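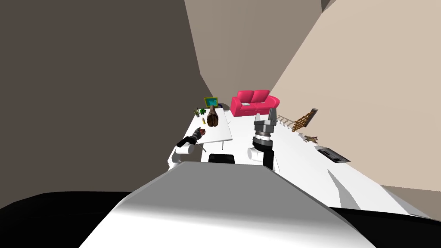

Selling Records Without a Label in Urnville

February 24, 2019
By a staff writer

The four members of Grukik recorded their second album in a rented house outside Marsden last July. They had no label, no manager and no plan to look for either. The record has sold 1480 copies, most of them downloads, and the band has kept nearly all of the money.

Jundetell has 17 tracks, which is long for a band that plays fast, short songs with a lot of organ in them. The group says it meant to cut the list down and could never agree on what to drop. Two of the songs are under a minute.

Most of the selling happens online. The band posts a rough demo every other week, and people on the mailing list get to hear it first. The list has 1019 names on it, collected mainly at shows in Urnville and Marsden. When the album came out, the first email brought in more orders than the band's social media pages did in the whole month after.

Streaming has been less useful. It pays very little, and the band treats it as a way for people to find the songs before a show. CDs still sell well from the table by the door - older fans in particular want something to take home.

The drummer packs the mail orders and the bass player answers the email. Both have day jobs, so parcels go out on Mondays.

A vinyl pressing is the next thing on the list. The band has a quote from a plant and is taking advance orders through its website. Grukik plays in Urnville again next month, with the doors opening at 7.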